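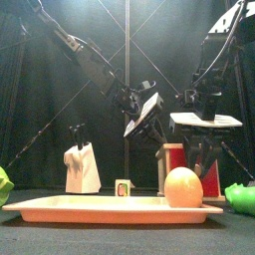 Two-arm tabletop cell with tray and knife block, Garkport.

Skikard is looking for people to take part in a working group on good practice for two-arm robot cells. The group will write a short guide on shared workspaces: how close two arms may come, cable routing, gripper checks, and when an operator may reach in.

We have three places open for operators or technicians and one for a safety engineer. You should have run or maintained robot arms for at least a year. Experience writing procedures is useful but not required.

The group meets every other Tuesday at 3 p.m. in Room 437 in Garkport and will work for eight months, starting in November. Travel is paid. Members read drafts between meetings, about two hours a week.

To apply, send a one-page letter to Gudrun Frerichs. Questions about the draft rules go to Yevhen Dovhaniuk.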